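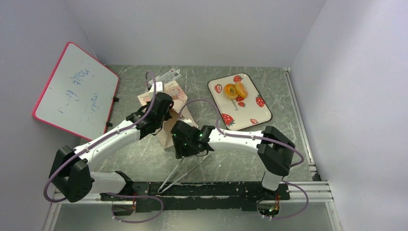
Two-arm cell, both grippers over the paper bag. Tray and donuts at the back.

Farketti packing cell – equipment plan

Gallery for the Plestum budget round. The request covers a second cell of the same layout, quoted by Herath at 2,000 per arm. Spare gripper fingers are 300 a set and cable sets nearly 100. Andoner supplies rail and panels separately.

Check against the picture before ordering: both arms share one mounting bar – order one bar per cell. Lead time for arms is longest, so those go first in February.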